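The Snack Table: An Account of Its Arrangement and Upkeep

Posted 28th December

Readers of this page will recall that the matter of the snack table was left open in the last entry. The table has now been in regular use for one full season, and it seems appropriate to set down how it is arranged, what is kept on it, and which practices have been given up.

The table stands against the long wall of the back room, between the window and the coat hooks. It was purchased secondhand in February and has one short leg, which is corrected with a folded piece of card. The card is replaced whenever the floor is washed. Prior to the table, all snacks in this household were kept in a single kitchen drawer, together with the batteries, the birthday candles and the takeout menus. Packets were crushed as a matter of course. On one occasion a bag of rice crackers was found behind the drawer itself, and its age could not be established.

The cloth

The question of the cloth took longer to settle than the question of the table. The first cloth was plain white linen and was withdrawn after two weeks. The second, a gray oilcloth, was practical but was disliked by every person under the age of ten who was asked to sit at it. Þórey Ingvarsson, my sister-in-law, then offered the cloth with the cartoon pigs, which she had bought for a party and used once. It is light blue, the pigs are pink, and it has remained on the table ever since.

I had reservations. It is a loud cloth, and the back room is otherwise a quiet room. In practice it has proved the correct choice. Crumbs are easily seen against the blue and are therefore removed. Children who are permitted to choose a pig to sit beside will generally stay seated, and the disputes over which pig belongs to whom are shorter than the disputes over chairs. Adults set their cups down on the pigs without complaint.

The cloth is wiped each evening and taken outside to be shaken on Saturdays. It is not ironed. The fold lines were visible for the first month and have since relaxed to a degree I consider acceptable.

What is kept, and where

The general supply lives in two lidded boxes on the shelf above the table. The boxes are from Fleketti, the household goods shop by the bus station, and each holds 24 small packets if the packets are laid flat and alternated end to end. When they are thrown in, the lid does not close. This has been explained to everyone concerned and a drawing has been taped inside each lid.

The left box is for savory items: seaweed, roasted beans, crackers, and the small pickled things which Toivo Heinonen brings back whenever he visits his daughter. The right box is for sweet items. Items which are both savory and sweet go in the left box. That ruling was made in the spring and I do not intend to reopen it.

Nothing is eaten directly from the boxes. A packet is taken out, the lid is put back on, and the packet is placed on the cloth, where it can be seen and claimed. A packet which has been on the cloth until bedtime without being claimed is returned to its box.

Single-serving packets are preferred throughout. They cost more by weight, and I am aware of the objection regarding wrappers. Against this, large bags were tried over the summer and the contents went soft before they were finished, so that a good part of each bag was discarded. The household clip supply was also exhausted, the clips having been taken for other purposes and not returned.

Purchasing

The main order is placed with Gondal, the import grocer, every six weeks. The last order came to 43 packets of mixed kinds, which was slightly too many for the shelf and led to a temporary overflow onto the windowsill. The windowsill is not suitable. It receives direct sun until early afternoon, and anything with a coating of sugar or chocolate suffers accordingly. The next order has been reduced.

A number of the packets carry no English at all, or only a small label stuck over the back seam. I do not regard this as a difficulty. Toivo reads out what he can, which is limited, and for the remainder we proceed by color and by memory. The children have their own names for most of them. These names are not always respectful to the contents, but they are used consistently, and I have begun to write them on the shopping list.

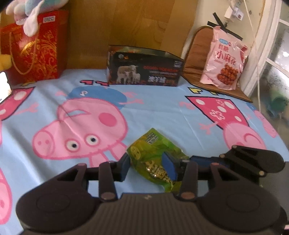

A green packet out on the pig cloth.

The green packets deserve a paragraph of their own, being the most frequently discussed item on the table. The household is evenly divided. Þórey holds that anything in a green wrapper should be served with plain rice and should not be treated as a snack. The younger members hold that it should be opened at the table and finished there. As the rule of the cloth is that a packet belongs to the first person who claims it, the second view prevails on most afternoons.

I would add a word on opening. Small film packets should be opened at the notch, where there is one, and with scissors where there is not. Pulling at the two sides until the seam gives way results in the contents being distributed across the cloth, and on two occasions across the floor. A pair of short round-ended scissors now hangs from a hook at the side of the table. The scissors are not to be borrowed for craft work.

Wrappers and clearing away

Empty wrappers go into the small bin beneath the table and not back into the boxes. I mention this because on inspecting the left box in the fall I found that almost 18 of the packets in it were empty, flattened neatly and returned to their rows. The person responsible had followed the drawing in the lid with care. The drawing has since been amended.

Clearing is done by whoever sat down last. The sequence is as follows: unclaimed packets to the shelf, wrappers to the bin, cups to the kitchen, cloth wiped from the wall side toward the room. The chairs are pushed in. On evenings when guests are present the sequence is suspended and I attend to it myself the next morning.

Matters outstanding

The short leg remains to be dealt with properly. Þórey has recommended the adjustable feet sold by Liltomex, and a set will be ordered in the new year. A second cloth is also under consideration, so that the first can be laundered without leaving the table bare for a day. The children have asked that it be the same pattern. I have written to the shop to ask whether it is still made and am awaiting their reply.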